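# The Soup Comes First

Subira Kaijage learned to cook from a library book with no cover. The first forty pages were missing too, so she started at soups, and she still thinks that was the right place to begin.

"I skipped the part about how to hold a knife," she says. "I skipped the list of equipment. By the time I found out I was supposed to own a stockpot I'd already made stock in a roasting pan for a year."

Kaijage teaches a beginners' cooking class in Wokmont, in a rented kitchen with six burners and one good oven. The class runs for eight weeks and starts up again in September. People come to it late in life, or after a divorce, or because a doctor said something about salt. Most of them own several cookbooks and have cooked from none of them.

The first night is lentil soup. Everyone chops an onion at their own speed. It goes into the pot with oil and a pinch of salt, and then they stand there for fifteen minutes while it softens. Kaijage does not let anyone turn up the heat. Recipes often give five minutes for this step, and she has students cross that out in pencil.

The second night is the same soup. Some students complain about it. She has them change one thing, such as the fat or the kind of lentil, and taste it against what they remember. 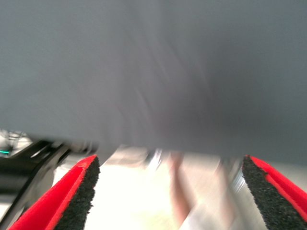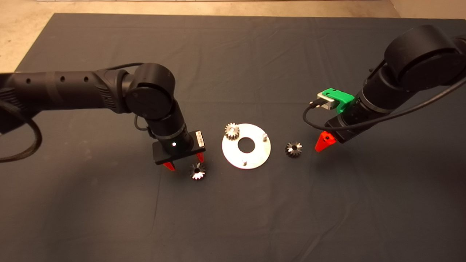 *Photos: Roswitha Bühler*

By week four they have moved on to eggs, rice and a roast chicken. The recipes come from a binder Kaijage has been adding to for years, 152 pages at present, much of it stained. Some are copied from her mother's notebooks. One, for a plain boiled pudding, comes from a household manuscript dated 1765 that a neighbor let her transcribe. It calls for a fire "neither high nor sulking." She makes it every winter and says it is heavy but fine with custard.

She has been asked to turn the binder into a book and has tried twice. Both times she stalled on the measurements. She cooks by weight when she bakes and by eye for everything else, and her test readers wanted numbers. A cup of chopped onion could be 100 grams or well over that, depending on who did the chopping. In the end she wrote "one onion, the size of your fist" and the readers wrote back to ask whose fist.

The draft now has 50 recipes, down from nearly double that. She cut anything that needed a special pan, and anything she had not cooked for her own dinner in the past year. The fish pie went. The pickled plums stayed, over the objections of her sister, who finds them sour.

Former students still write to her, mostly with problems. The rice stuck. The chicken was done outside and pink at the bone. A man who took the class two years ago sends a message each time he makes the lentil soup, with the date and what he changed - smoked paprika, a parmesan rind, once a spoonful of peanut butter. She answers all of them. The peanut butter she tried herself, and it is in the binder now, on the back of the first page.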